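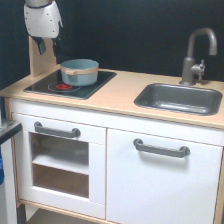 Posted by Leena Räsänen on Saturday | 2 comments

The little kitchen has now its place by the wall, and I like it more than I expected. The counter is pale wood, the oven door is white, and the faucet makes a high curve over the gray sink, almost like our real one in Remgate. My favorite is the light blue pot with the wooden band. Delia wants to sew two small pot holders for it. I have asked her for red, to go with the burner.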